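Practice pad: how far apart should my stitches be, and how long do I leave the tails?
Posted in Drorncombe Skills Help, 20 August 2022
2,137 views · 3 comments · 12 shares

pinkpad_learner
I've been working on simple interrupted stitches for the past month and I am completely hooked (sorry, had to). I'm in my first year of a vet nursing course and we only get the pads out every other week, so I bought my own and I've been doing a little most evenings after dinner. I love it! My knots hold now, mostly, but my spacing is all over the place. I start out neat on the left and by the time I reach the other end I've got two stitches practically sharing a hole, then a big gap.

My other trouble is the tails. I trim them so short the knot pops open, or I get nervous and leave them like cat whiskers. And should I be finishing one cut completely before I start the next one on the same pad? I've been hopping back and forth and I suspect it isn't helping. All tips welcome, I really do want to get good at this.
8 people have this same problem

Drostero
Welcome to the club, it's a great hobby to be stuck with!

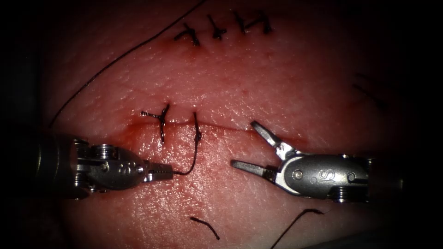 Spacing was the thing that took me longest, so please don't be hard on yourself. What helped me was choosing the place for every stitch before the needle goes in anywhere. Some people put the first stitch in the middle, then halve each side, and halve again. I go end to end, but I make tiny pen dots first, using the width of my bite as the measure: if I go in 5 mm from the edge, I put the next stitch 5 mm or a touch more along. Crowding creeps in even on a row that looks tidy at first glance. Look at the upper cut, where the third and fourth stitches sit so close together that their tails nearly touch. The cut is closed, but if that were my row I'd shift the third one left next time and let the whole thing breathe.

For tails, try leaving enough that you could pick one up easily with your forceps. With the thread on my kit (an Afolabi starter set, very nice for the money) that's 5 mm or so. Silk sits down well and forgives a shorter tail. Nylon is springy and wants a longer one plus an extra throw. If your knots are popping open, I'd look at your throws before I blamed the scissors. Are you changing direction each time? Right over left, left over right. When I skipped that I got granny knots and they slid every single time.

And yes, finish a cut before you start another! I do the top one, have a good look at it, decide on one thing to fix, then go to the one below.
235 people found this helpful

stitchy_in_drorncombe
Agree with all that. I'd add that pulling too hard messes up your spacing as well, as the pad puckers and the next bit of cut moves on you. Just bring the edges together so they touch and stop there. Also let the needle do the curving! Roll your wrist and follow its shape. I was pushing it straight through for weeks and bending needle after needle.

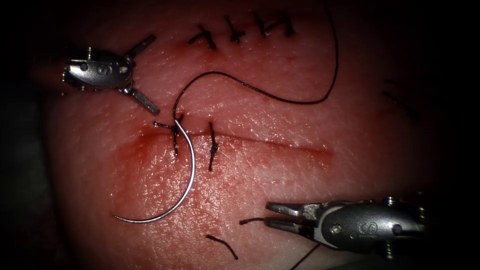
Can I use the same pad again once it has stitches in it?
Sure, snip them out and close the same cut again, and keep going until the edges start to tear or the old holes get so big that the thread won't sit where you put it.

I got a silly number of stitches out of my first Drader pad that way. I kept a tally on the fridge and it got to 530 before I gave in and bought a new one. By then the top layer was pretty ragged, but it was still fine for practicing knots. Wipe it down and dust it with a little cornstarch before you put it away or it gets tacky and picks up every bit of lint in the drawer. 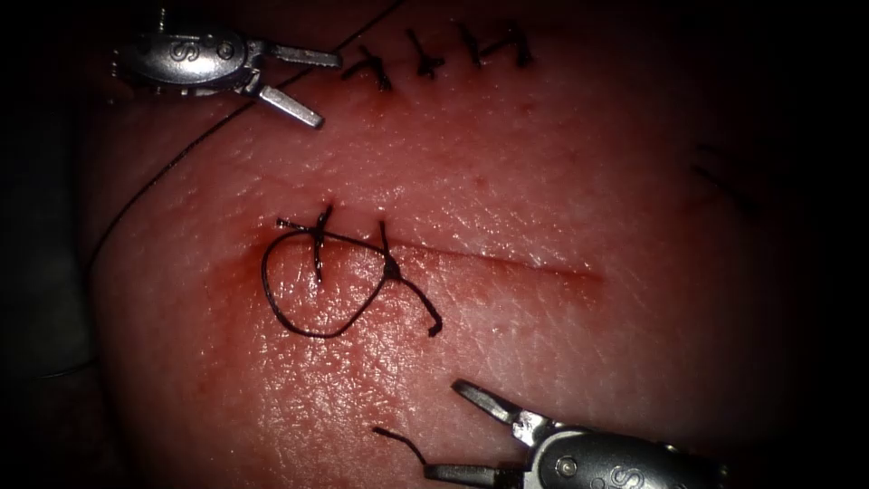
Top cut closed with four evenly spaced stitches, longer cut below.

For spacing, that top row is the sort of thing to aim for. Go slowly, the speed shows up later without you chasing it.
41 people found this helpful

knot_again
just use a ruler lol. but also do them under a good lamp, I thought my spacing was awful and half of it was me working in my own shadow
6 people found this helpful

pinkpad_learner
Thank you all so much!! I tried the pen dots tonight and it's my best row so far by a mile. Turns out I was tying grannies too, every other throw, so that's tomorrow's job. Cornstarch is on the shopping list.

Share this page · 12 shares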